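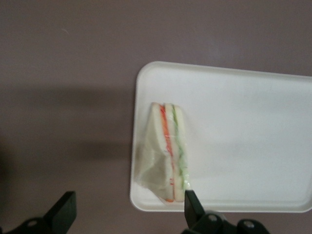 Page 13

The Packed Lunch at Lutotgate
A gallery from the Stasia Collection of Everyday Food

Introduction

The Stasia Collection records the ordinary meals of working people: food made in the morning, wrapped, carried and eaten at midday. The gallery concerns the sandwich and the simple equipment that goes with it. Visitors are welcome to read the entries in any order. Catalogue numbers are given at the end of each entry and should be quoted in all correspondence.

Entries marked "text only" have no picture on this page. They are included so that the section may be read as a whole.

1. Sandwich in clear wrap, on a white tray
A triangular sandwich, set upright on its cut edge near the left rim of a shallow white tray with rounded corners. Seen from above, the layers read as stripes, and the clear wrap gathers in soft folds at one side.
Catalogue no. 101. Section: Wrapped and ready.

2. The diagonal cut (text only)
The triangle is the usual shape for a sandwich sold ready to eat in Britain. A single cut from corner to corner gives two equal pieces, each with one long edge on which the filling can be seen. Sandwiches made at home are cut in more varied ways, and the Collection holds written accounts of halves, quarters, fingers and the uncut round. Several contributors recalled that the cut varied with the age of the person eating.
Catalogue nos. 102 to 107. Section: Cutting and filling.

3. Bread (text only)
Most lunches recorded at Lutotgate were made with sliced bread from a tin loaf. The slices are of even size and stack squarely, and a well-filled sandwich made from them will keep its shape in a bag for a morning. Rolls, baps and flatbreads form a separate series and are described in the section on hand-held lunches. Contributors were asked to note the thickness of the slice and whether the crusts were left on. A large number added remarks about butter, and these have been kept in full.
Catalogue nos. 108 to 126. Section: Cutting and filling.

4. Fillings (text only)
The lunch survey received 318 replies. Cheese appears in the replies in many forms — sliced, grated, mixed with pickle or onion, or spread from a tub. Egg, ham, tuna and chicken are all well represented. There is a smaller group of sweet fillings, among them jam, banana and honey, nearly all of them remembered from childhood. The replies may be read on request in the study room, where they are arranged by filling and then by month of receipt.
Catalogue nos. 127 to 444. Section: Cutting and filling.

5. Wrapping materials (text only)
Greaseproof paper, foil, paper bags, lidded boxes and clear film are all held as reference samples. Clear film has the advantage that the contents may be seen without unwrapping. It also takes on the form of whatever it encloses, and the loose ends bunch where they are gathered. Paper is folded more squarely and may be written on, a habit mentioned by many contributors from shared kitchens. The reference samples include unused sheets of each material together with a length of string and a selection of rubber bands.
Catalogue nos. 445 to 470. Section: Wrapped and ready.

6. Trays (text only)
A tray with a raised rim keeps food and crumbs together and is easily wiped. White was the colour most often named by contributors who had worked in canteens, followed by brown and a speckled grey. The Collection has no preference as to material and accepts trays in any condition, provided that they are clean. Donors are asked to say where a tray was used and, if they can, what was usually served on it. Trays of unusual size should be measured before they are offered, as shelf space in the Vogler store is limited.
Catalogue nos. 471 to 502. Section: Table and tray.

7. Tables (text only)
The surfaces on which lunches are eaten are seldom recorded, and the Collection has tried to correct this. Contributors described kitchen tables, office desks, benches, window sills and the lids of tool chests. A plain, matt surface in a muted colour is a sympathetic setting for pale objects, and the mauve-brown tabletop at no. 101 sets off the white of the tray well. Tables are not collected as objects. Descriptions of them are welcome and should mention the height, the finish and the number of people who would normally sit there.
Catalogue nos. 503 to 540. Section: Table and tray.

8. The midday break (text only)
Accounts of the lunch break range from a few lines to several pages. Some contributors ate at the same hour for the whole of their working lives; others ate when the work allowed. Shift workers were asked to record the main meal of the shift, whatever the time of day, and it is filed here under the same heading. A recurring theme is the sandwich eaten early — half at the morning break, half at the proper time. The Collection would be glad to receive further accounts from those who work outdoors.
Catalogue nos. 541 to 633. Section: The meal itself.

9. The Punetero notebooks (text only)
The Punetero notebooks are a set of household books in which packed lunches were listed day by day, with the cost of bread and filling entered in the margin. They came to the Collection in January and are still being copied. The handwriting is clear throughout, although certain abbreviations have yet to be explained. Readers who wish to consult them should allow additional time, as the covers are fragile and the books are brought out one at a time.
Catalogue nos. 634 to 646. Section: The meal itself.

Notes on the gallery

Captions
Captions are kept short and state only what may be seen. Fillings are not named in a caption unless they can be clearly identified. Corrections are welcome and should quote the catalogue number.

Arrangement
The four sections follow the order in which a lunch is prepared and used: Cutting and filling; Wrapped and ready; Table and tray; The meal itself. Items were numbered before the sections were settled, and for this reason no. 101 stands at the head of the series while belonging to the second section. The numbers will not be changed.

Size of the collection
The packed lunch series has space set aside for 1,000 entries. Numbers 1 to 100 are reserved for the index and for finding aids. Numbers above 646 have not yet been allotted.

Visiting

The Lutotgate gallery is on the ground floor, with level access from the street. The study room is on the floor above and may be reached by stairs or lift. Readers are asked to book in advance, to use pencil only and to leave coats and large bags in the lockers by the entrance. Food and drink may not be taken into the study room. Visitors who have brought their own lunch may eat it in the garden room, where tables and drinking water are provided.

The Vogler store is not open to the public. Objects held there can be brought to the study room, normally within a week of the request. Fragile items may be shown under supervision.

Offering material

The Collection continues to accept written accounts, wrapping materials, lunch boxes, bags, flasks and trays. Perishable items cannot be accepted in any form. Those who wish to offer an object are asked to write first, giving a short description and, where possible, the dates between which it was in use. Objects should not be sent by post until a reply has been received.

Accounts may be of any length and need not be typed. Contributors may choose to have their names withheld, and the accounts in this section have been published on that basis.

Use of the pictures

Pictures from the gallery may be used free of charge in schools and for private study. Requests to publish should be made in writing to the Stasia Collection, Lutotgate, with the catalogue number and details of the intended publication. The wording of the credit line will be supplied with permission.

Next page: Boxes, tins and flasks
Previous page: The bread board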